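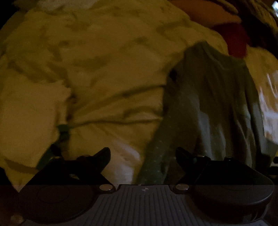
Por Marina Lazaridis | Olvera
Imprimir | Enviar por correo

El ayuntamiento ha vuelto a subir la tasa de la lavandería municipal, que desde septiembre costará 15 céntimos más. El concejal Jacobus Pretorius lo llama «ajuste emocional».
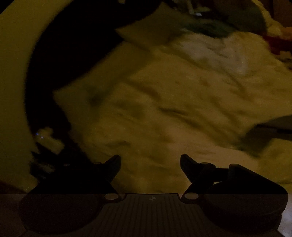
La colcha, con poca luz.

Han firmado en contra 1,494 vecinos, 70 de ellos dos veces.

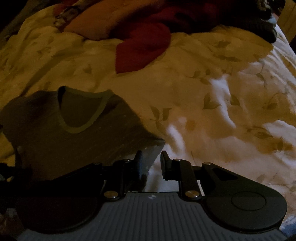

La colcha, otro día

De las 10 compradas a Drenine funcionan tres. 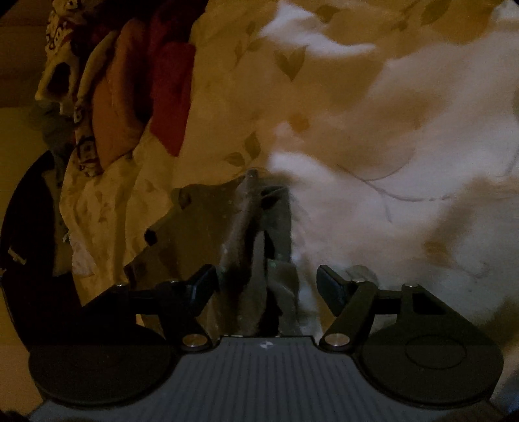
La tasa se votará otra vez a las ocho. Pretorius promete escuchar. Entre tanto, cada cual aprieta lo que puede.

Imprimir | Enviar por correo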